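Gramer Wipe-Clean Table Cover, Patchwork Prints

Home / Kitchen & Dining / Table Linens / Everyday Covers

The Gramer cover is a printed table cover for kitchens, breakfast corners and craft tables. The top side has a clear coating that wipes down with a damp cloth. The back is a brushed cotton blend that keeps the cover from sliding on a painted or varnished top. It comes cut and hemmed, ready to use.

Prints are changed twice a year. The current group was drawn by Kalliopi Vlachou and goes on sale in September. It includes fruit, dessert and gingham patchworks in pink, green and butter yellow. Prints from the spring group are still sold while stock lasts, but we can't reserve them.

Choosing a size

Measure the length and width of the table and add the drop you want on each side. For a kitchen table that gets daily use, a short drop of four to six inches is easier to live with, particularly with small children. The square cover is 63 inches on each side and fits most tables for four. Longer tables can use the cover by the yard, sold from the roll at the same width. Yardage is cut to order and can't be returned.
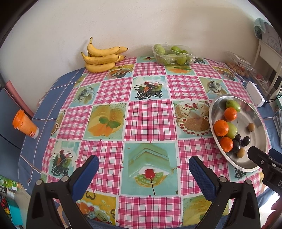
The coating is soft and will crease if the cover is folded for a long time. Creases from shipping drop out in a day or two on a table in a warm room. To speed this up, lay a dry towel over the back and press with a cool iron. Do not iron the coated side.

Layering

The cover can be used alone or over a cloth. Over a cloth, the brushed back grips well enough that clips are not needed indoors. Outdoors, use the Brornberg clips (sold separately, fit tops up to 2 inches thick).

Care

Wipe with warm water and a little dish soap. Tomato, turmeric and berry stains should be wiped up right away. Machine wash cold on gentle no more than once a month, and hang to dry. No bleach, no dryer. Use a trivet under anything over 200 degrees Fahrenheit.

Details

Top: cotton blend with clear coating
Back: brushed cotton blend, unprinted
Hem: single fold, double stitched
Square size: 63 x 63 in
By the yard: 63 in wide, 12 yard maximum per cut
Warranty: 18 months against peeling and seam failure

Shipping

Square covers ship folded in a flat box. Cuts over three yards ship rolled on a tube and take almost a week longer. Local pickup is available at the Gunn warehouse from 10 a.m.

Goes with

Trasemen napkins, set of 12
Brornberg table clips, set of four
Gramer chair pads, plain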